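November, late, tea gone lukewarm beside me

What a long, good day! I got to the workshop early because I wanted another go at the gripper question before everybody else needed the table, and of course I then spent the first hour fussing with the Gralness controller, which had forgotten its joint limits again. Once it came round I felt so fond of it that I forgave it everything.

The plan was the 2 finger styles, the angular black ones against the padded set from Wumville, on proper hand tools this time and no more foam blocks. Pliers are so much meaner than foam. They're narrow at one end and fat at the other, and they lie so flat that you have to come in low and wide, and I do hold my breath every time the fingers get near the tabletop.

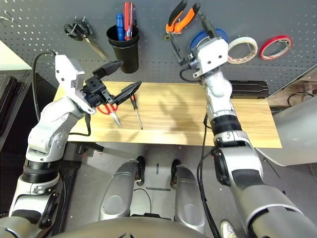 I'd set the closing speed to 800 to begin with, which was greedy of me, and brought it down to 328 after lunch. Much nicer! The angular fingers seem happier on thin handles, I think, though the padded ones are kinder when I'm a little off with my aim (and I am often a little off). A slim screwdriver shaft still bothers both of them. I'd like to try the Kalogeropoulos wrist before I blame the fingers for that, and Gasivach wants over 800 for theirs, so that one can wait until spring.

Tomorrow, the tape rolls on the pegboard. Must remember to back up the settings first, and bring my own mug.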